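Friday, late

Rain until four. Walked to the allotment between showers and pulled the last of the leeks, six of them, thin as pencils. The path by the water butt has gone to mud again and I came home with it up to my knees.

Karabo Makhubela rang at lunchtime about the choir. We are down to sing at Skovport in February and still have no second alto. I said I would ask at work but I don't think anyone there sings. She wants us to do the long psalm, all of it, and I said it was too long for a cold church. We left it there.
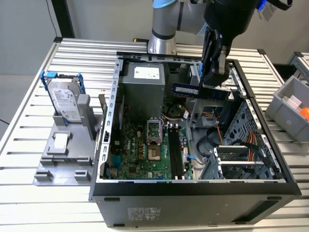
After that I did the accounts for the trip, which took most of the afternoon. The coach is the trouble. Wouters want 1,000 for the two days and won't move on it, and if we lose even a couple of people the share goes up to 78 each. I wrote to Rirnamier to see if they have a smaller one. No reply yet. They were slow last year too.

Had soup and the heel of the loaf. Tried the piano for half an hour but the D above middle C is sticking and it puts me off – I keep waiting for it. 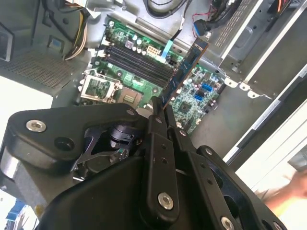 The tuner can't come until next month. I took the front off to look for myself and couldn't tell one part from the next, all those hammers and bits of felt in rows. It was like looking into an opened computer, four black memory slots side by side and a green board under everything, and no idea which part you could safely touch. I put the front back on. Two screws left over, which I've put in the egg cup.

Mum's letter came, posted Monday by the look of it. Her knee is better and she has been to the market twice. She wants the blue jug back.

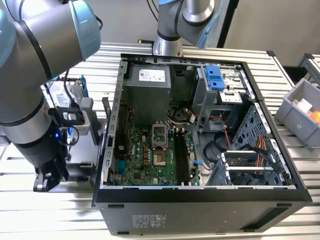

Green board with the processor socket open, nothing in the RAM slots.

Read two chapters of the canal book in the bath. Fell asleep over the part on lock gates and had to start it again.

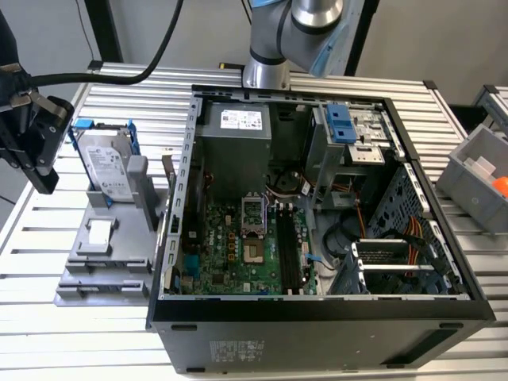 The tower on its side, power supply at top left.

Must ring the coach people in the morning and get onions. Bins out as well.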